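Torico Hand Gripper – Set-up and Use
Section 7: Lost grip and fingers that do not close evenly

Read this section if the gripper drops an object, lets it slide, or closes with one finger ahead of the other. It applies to the hand-held unit with ribbed flexible fingers on white mounting plates. The motorised Bonlow version uses the same fingers but has its own fault list.

CAUTION: Do not carry on recording after a dropped object. Mark the take as failed, then go through the steps below.

CAUTION: Keep your free hand away from the fingers while the trigger is held. The return spring can pinch.

7.1 Check the open position

1. Release the trigger fully and point the gripper at the table.
2. Look along both fingers. They should lean in by the same amount, with a clear gap between them.
3. Check that the grey strip runs the full length of each inner edge. Replace any strip that is lifting or torn.
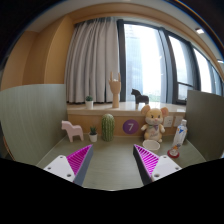
Does a small difference between the two fingers matter?
A difference of up to 2 mm at the tips is within tolerance and needs no adjustment. Anything more will push the object sideways before the second finger reaches it, and light objects may tip over.

7.2 Tighten the mounting plates

Loose plate screws are the usual cause of uneven closing. The screws work free with repeated use – check them after every 34 hours of recording.

1. Switch the unit off and remove the battery.
2. Hold one plate still and try to rock the finger. There should be no movement at the base.
3. Tighten each screw a little at a time, going round the plate. Do not use a powered screwdriver.
4. Repeat for the other plate.
5. Refit the battery and squeeze the trigger 3 times without an object.

Note: If a screw turns without tightening, the thread has stripped. Stop using the gripper and order a new plate from Zirnus. Glue is not a safe repair.

7.3 Test with a bottle

Use a plastic drinks bottle with the cap screwed on. Never test with glass, or with an open cup of liquid.

1. Stand the bottle upright on a level table.
2. Bring the fingers in on either side, below the shoulder, and close them slowly.
3. Stop when both fingers are touching. The bottle should stay upright.
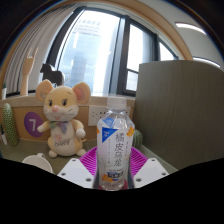

4. Squeeze a little further, lift the bottle a few centimetres and hold it there while you count to 7.
5. Lower it until the base is flat on the table before you let go of the trigger.

If the bottle slides down during the hold, wipe the grey strips with a damp cloth, let them dry and test again. If it turns or leans, go back to 7.2. A unit that fails the test 3 times must be labelled and sent to the Cortés service desk with its fault sheet.

Section last revised Wed 26 November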